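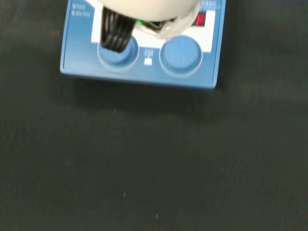 Robotics Club Lukdale
Minutes of the working meeting

Present: Ileana Toma (chair), Sadao Noguchi, Nanami Sugawara, Italo Zuccaro
Excused: Signe Vigfúsdóttir
Minutes: Italo Zuccaro

1. Minutes of the last meeting
Accepted with one correction. The team name is written Elari, with one L.

2. Lab assistant project
Nanami reported on the knob task. The goal for the spring is that the arm turns a knob on the blue stirrer to a given mark and then releases it. She asked that we choose one knob first and leave the other for later. Sadao would prefer to train both from the start. After discussion the members agreed with Nanami, and the left knob was chosen.

Sadao informed that the log has now 182 attempts, of which 93 are labeled. He will label the remaining ones together with Signe, if she agrees.
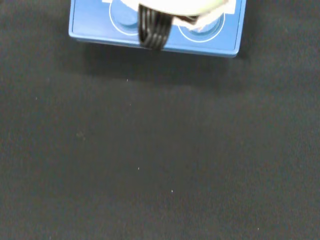 Lukdale, January 23, 2021

3. Approach from above
The members discussed how the black ribbed finger should come down to the blue face. Ileana proposed a slower descent for the last 30 mm. Sadao remarked that a slow descent makes every attempt longer, and the lab hour is short. It was decided to try both speeds and to compare them at the next meeting.

4. Student competition
The registration closes in March. We will enter 2 teams, Elari and Ureck. Ileana sends the forms. The members of Ureck still must choose their task.

5. Other matters
The key of the lab cabinet must be returned to Ileana after each use. Nanami asked for a second copy, and Ileana will ask the school office.

The date of the next meeting will be sent by e-mail.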